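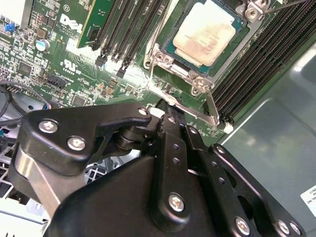
Home News Places Getting Around Maps Contact

Clerwood Gets Its River Road Back

14th November

After two summers of detours, the river road between Clerwood and Musstead is open again from end to end, and what a drive it is. The last stretch of new pavement was opened to traffic this week, and anyone who has been stuck taking the long way over the hill will be very happy to hear it. The full trip is back down to 82 miles, with no gravel, no flagged lanes and no guessing which bridge is closed this time.

For readers who don't know this corner of the state, Clerwood is the county seat and the largest town in the valley. It sits on the east bank of the Nilis River, right where the flat farmland gives way to the first real hills. Musstead is far to the north, close to the state line, and it has always felt a little bit like its own country up there (in the best way!). The river road is the only route that links the two without a climb, and it carries nearly everything: school buses, hay trucks, campers, people going to the dentist.

The road was closed in sections after high water undercut the bank in several spots. The worst damage was just south of Gebretsadik, a small community of 860 people with one grocery store, a wonderful old grain elevator and a boat ramp that fills up early on summer mornings. A whole curve had to be moved away from the river there. Crews cut a new shelf into the hillside, put in larger culverts and brought the road around on a wider, gentler bend. If you remember the old curve, you remember holding your breath when a truck came the other way. The new one has full shoulders on both sides.

There are 8 bridges on the route, and six of them needed some kind of repair. Most of that was deck work and new railings. The bridge over Nilis Creek was the big one, and it was rebuilt from the footings up. It is a plain concrete span now, a little higher than the old one, and it has a separate walkway on the downstream side. That walkway may be the nicest surprise of the whole project. From the middle of it you look straight down the valley, with the river on one side and the cottonwoods running off toward Clerwood on the other. Go in the evening if you can.

Travelers coming from the south should stay on the state highway into Clerwood, pass the courthouse and turn left at the second light. Signs for the river road are back up. The old detour signs at the fairgrounds were still standing when this was written, so ignore those. Coming from the north, the turn in Musstead is at the bottom of Main Street, just past the library. There is fuel in Clerwood, Gebretsadik and Musstead and nowhere in between, and the pump in Gebretsadik closes at suppertime.

A few things are not finished yet. The picnic area at the halfway point is still fenced off and is waiting for grass seed to take. Its parking lot is open, but the restrooms are locked until spring. Lane striping north of Gebretsadik is temporary, and the permanent paint will go down once the weather warms up. The county hopes to have all of it done by June, in time for the first big camping weekends. The speed limit is lower than it used to be through Gebretsadik itself, so watch for the new signs at both ends of town.

Winter care will be handled from the Clerwood road yard as far as Gebretsadik and from Musstead for the rest. That is a change from past years, when the whole route was plowed from the south and the north end often had to wait until noon. The two crews will meet at the grain elevator, which should make mornings a lot easier for families on the upper river. The hill road stays open as well, though it will be plowed second from now on.

It's hard to overstate what this road means to the small places along it. Gebretsadik had a quiet couple of years, with almost no through traffic and only the most loyal fishing crowd coming up from Clerwood. The grocery cut its hours and the pie counter inside it closed altogether. Well, the hours are back to normal, and so is the pie — rhubarb and apple on the day we stopped in, both gone before two o'clock. There were license plates from three states at the boat ramp, in November!

The river is also worth the trip this time of year all by itself. The leaves are down, so the views are wide open, and the eagles have started to gather below the Nilis Creek bridge. The pullout there has room for a handful of cars. Farther north the valley narrows and the road runs close beside the water for miles — easily the prettiest part, and smooth as a tabletop now.

Updated county maps showing the new curve and the moved mileposts are free at the Clerwood courthouse and the Musstead library. Older printed maps still show the road on the river side of the bend at Gebretsadik, and some phone directions had not caught up either when we tried them. Stay on the pavement and follow the posted signs through that section.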